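Notebook, June. Hand-held gripper, bowl handling, house rules draft 3

Kitchen block, afternoon into early evening 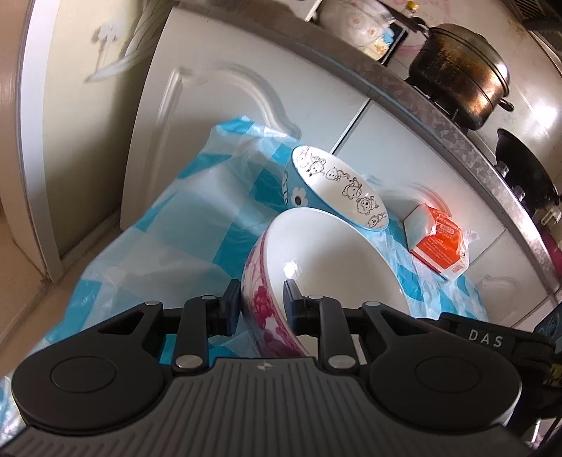
What we are trying to settle

Good day today! I came in wanting to get the bowl rules down from two pages of scribble to something a new operator can read standing up, and I think we're close. The rules cover anything we grip by the rim with the hand-held unit: bowls, mugs, deep plates. They don't cover pots or pans, which need their own sheet, and I'm not touching that until the Vaughan bench is free again.

Background for whoever picks this up later. The Drernulum set was collected by several of us over a few weeks, all with our own habits, and it shows. One person closes the pads fast and lifts, another closes, waits, then lifts, a third slides the bowl a little first to find the edge. Every one of those is a fair way to pick up a bowl. Mixed together with no note of which is which, they make a mess for the people training on it. Draft 1 tried to fix that with one long rule about "natural motion" and everybody read it differently, me included.

Rules as they stand tonight

R1. One pad inside the rim, one outside, before any closing. If the pads aren't straddling the rim, open up and come in again. Don't close on the way down and hope.

R2. Close until the pads are seated, then hold for 300 ms before moving. I went back and forth on the number. At 100 ms the hold is hard to find afterwards in the width trace; at 300 it stands out as a nice flat step and you can mark it by eye. Love this one. It costs almost nothing per episode and it makes segmenting so much easier.

R3. Tilting is allowed, dragging is allowed, but pick one per episode and write it in the log. Letter T or letter D, first column.

R4. Nested or leaning pieces: always say in the log which piece is the target. A small bowl resting against the rim of a big one is a legitimate start position (a very good one, people's kitchens are full of them) but the log has to tell us whether the small one is supposed to come along or stay put. If it moves when it wasn't meant to, keep the episode and tag it. Please don't delete those, they're some of the most useful ones we have.

R5. Glossy ceramic: check for glare on the inside wall before starting. A bright patch is fine. A bright patch sitting right where the pads are going to land is a reason to turn the bowl or step to the other side.

R6. Soft ground. If the ware is on a sheet or cloth, leave the wrinkles alone between episodes unless they've bunched up under the foot of the bowl. Draft 2 said to smooth the sheet every time and I've taken that out. We were spending more time smoothing than gripping, and the wrinkles are good variety.

R7. Clutter stays. Cartons, wrappers, bags on hooks, whatever the kitchen has. The only things to move are things that could fall on a hand or on the ware.

R8. Stove off and confirmed off, out loud, before the first episode, including when we're working down on the floor. No exceptions and no "it's only one take." This was missing from draft 2 altogether, which is a bit embarrassing.

Numbers

The Drernulum batch I re-read against the rules is 204 episodes, all rim grips. Nearly 100 of them have no usable hold at all, so R2 would have caught those right away. I haven't split the rest by T and D yet. It can be done from the tilt trace, I'm fairly sure, but I want to try it on a handful by hand before trusting a script with it.

Floral ware

Patterned outsides are my new favorite thing to work with. The flowers give tracking plenty to hang on to as the bowl turns, where a plain white bowl gives you very little. Same goes for small bowls with drawings along the inner rim: more corners, more to match. I'd like R9 to say something like "at least one patterned and one plain piece per session" but I don't want to write it in until I've checked what Dotness has in the cupboard. No point in a rule that nobody can follow on the day.

Pads

The blue rubber pads need a rule too, and I keep putting it off. Current practice is to wipe them when they look like they need it, and that's no kind of standard. Proposal: wipe before the first episode and after every change of ware, dry cloth only, and note it. Swap on any visible nick at the contact face. I've asked the Jondo side how they do theirs and will copy shamelessly if it's better.

Disagreements still open

- Whether R2's hold should also apply on release. I say yes, same 300 ms with the pads still closed once the bowl is down. The argument against is that nobody sets down a bowl like that at home, and it's a decent argument. Will run a short block each way.

- Whether a re-approach under R1 counts as the same episode. For now: yes, up to 3 tries, then stop and start a new one.

- Where the log lives. Paper is faster on the floor, but my handwriting from today is already giving me trouble.

Next

Type up R1 to R8 on one side of one sheet, big letters. Hand it to somebody who hasn't seen drafts 1 or 2 and stay quiet while they work through it. Fix whatever they stumble on. Then the release block, then pads. Charge the spare battery before leaving!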